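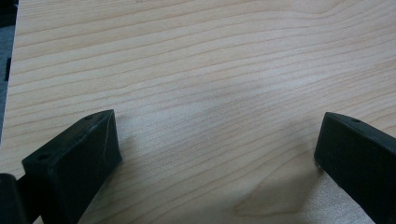 quillandcrumb
Has anyone used the Stolletside memory verse scheme with under-sevens? Our church in Lirkby is thinking of buying it for September and I've been asked for an opinion. It costs 182 pounds for the year, and as far as I can tell you get a stack of verse cards, a wall chart and a songbook. I spread the sample cards on a pale wooden table with wavy grain like that one and my two lost interest before I'd got to the third. The leaflet says children will "carry 90 verses for life". Says who?

marrowfat
We did it for a year. The songs are all right. The cards are too wordy for fives and sixes, and the verse on the back is in a different translation from the one on the front, which caused no end of muddle.

Tansy_B
I'll stick up for it. My class loved the wall chart and several of them can still say Psalm 23 right through. You do have to put the work in, you can't just hand the cards round.

quillandcrumb
Psalm 23 I'd teach them anyway, with or without a chart. What did they make of the ones from Leviticus?

Tansy_B
We skipped those.

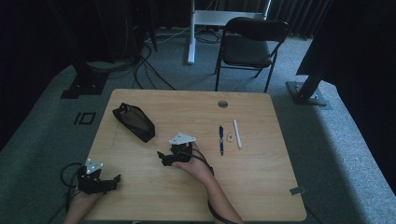
quillandcrumb
So that's part of what I'm paying for going in the cupboard. I'm not against learning by heart, I had it as a child and was glad of it later. My doubt is whether a five-year-old who can rattle off Romans 8 for a sticker has been taught anything about Romans 8.

oldharmonium
They don't need to understand it at five. You put it in early and it's there when they're forty. I think people fuss too much over this.

marrowfat
Or it's there as a thing they got told off for forgetting. I've met both sorts.

pewter_jug
Look at Wuisan before you spend the money. Fewer verses, one story to go with each, and you can buy a single term. Drawings are a bit grim.

quillandcrumb
Had a look. Their site says 700 churches use it, but not whether any of them bought it twice. The single term does appeal though.

Tansy_B
You're welcome to borrow my Stolletside set for a month before you decide. Two of the Proverbs cards are missing.

quillandcrumb
That's kind, yes please. I'll try it on the Wednesday group first. They're a tougher crowd than Sunday's.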